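The Case for Fewer Colors

Every season the clothing trade asks its customers to learn a new palette. Buyers are told that last year's green has become this year's moss, and that the moss will not sit well beside anything they already own. Havlow, a label this publication has followed for several years, has taken a different course. Its current collection comes in 2 shades, charcoal and a pale blue close to white. Other houses should consider the example seriously.

The usual objection is that a narrow palette produces dull clothes. Havlow's coats do not support that view. With color set aside, the eye goes to the shoulder, the hem and the placing of a pocket. Errors of cut that a bright print would conceal become plain, and a label that accepts this risk must employ good pattern cutters and pay them properly.
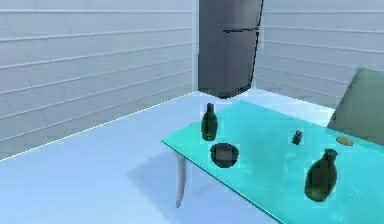

Charcoal deserves particular attention. It is often treated as a timid form of black, chosen by people who find black too severe. In practice it asks more of the designer. Black flattens a garment, while charcoal shows every change of surface, and it depends heavily on what surrounds it. A dark gray refrigerator against pale bluish-white walls has a clear outline and needs no ornament, and a matte charcoal coat over a pale shirt works on the same principle. Wateo understood this in its early knitwear and later abandoned it for contrast piping, to the detriment of both the knitwear and the label's reputation.

Price enters the argument as well. A shopper who buys from a restrained range can add to it over time. The trousers bought in one June may be worn with the jacket bought in the next. Yousafzai, whose workroom produces only 14 styles a season, has built its business on this expectation, and its customers return for replacements of garments they have worn out. Labels that change direction with each delivery cannot offer the same assurance. 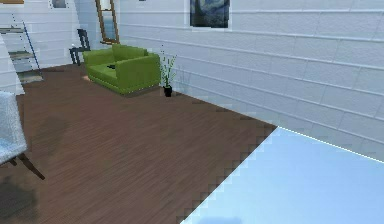 Dark brown set against pale blue.

It would be wrong to suggest that restraint is a virtue in every case. Evening wear has always had a claim on color, and children's clothing would be poorer without it. There is also a kind of minimalism that serves mainly to excuse thin cloth and careless finishing. Hovuso's most recent shirts fall into this category. The seams pucker after modest wear, the collars lack body, and the absence of decoration leaves the wearer with very little for the money.

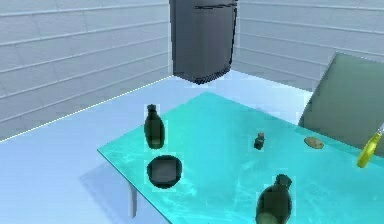
The remedy for such clothes is better manufacture. A plain shirt should be judged by its fabric, its stitching and the way it sits across the back, and shops should make those facts available on the label in ordinary language. Few do so at present. Product descriptions speak of moods and journeys, and a customer may read several paragraphs without learning the weight of the cloth.

Retailers have a part in this. Floor space is still given to novelty, and a label that presents the same charcoal coat for a second year is likely to find it moved to the rear of the shop. Buyers should be willing to keep a good garment on the rail for as long as people wish to purchase it.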